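Chapter 7

When Nothing Breaks: Faults Without a Broken Part

Most people's idea of a robot failure comes with smoke. Something snaps, a light goes red, a man in a fleece is sent for. Failures of that sort are a pleasure to write up. There is a part, the part is bad, you order another part, and the form has a box for each stage.

The Flokari stoppage was of the other sort. Flokari ran a sorting line that tidied mixed oddments into bins, and it had done so for most of a year without giving anyone a reason to read the manual. One night in November it was given a batch that included loose cord. The left arm took hold of a strand. The right arm, following its own perfectly good instructions, took hold of what it believed to be a different item. It was the other end of the same one.

Each arm then pulled. Each felt a little resistance, well below the limit at which it was told to stop, and each did what it had been taught to do with a slightly stubborn object, namely pull again. The log shows 300 attempts before the shift lead noticed that the line had gone rather quiet. Every one of them is recorded as a success, on the grounds that the gripper had closed and there was something in it.

No motor failed. No sensor gave a false reading. The arms were sound, the code did what it said, and the cord was, by all accounts, excellent cord. The damage came to one cable pulled out of its ties and a wrist joint that needed setting up afresh – modest, until you add the 2 days spent hunting for a fault in parts that had none.

String, cord and yarn will turn up throughout this chapter, and for good reason. A box has edges. A bottle has a top and a bottom and stays the same bottle when you lift it. A tangle has no agreed shape, and may or may not be one object, depending on where you stand and what you pull.

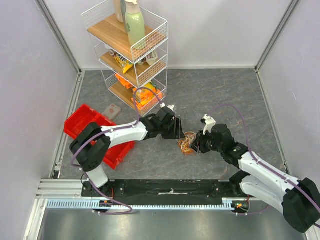
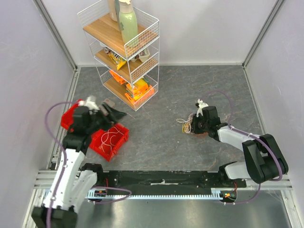 Two arms, one work surface and a tangle of strands.

We shall come back to Flokari in section 7.3, where its stop limits are set beside those of the Didine cell, which had the opposite complaint and halted at the touch of a paper bag. Before that, you will need three terms. A hard fault is one in which a part no longer does its job. A soft fault is one in which every part does its job and the job is still not done. A shared-load fault is a soft fault in which two machines hold the same thing and neither has been told.

Section 7.1 deals with the first of these, briefly, as the maker's handbook will usually do it better. Have your notes on force limits from Chapter 4 to hand.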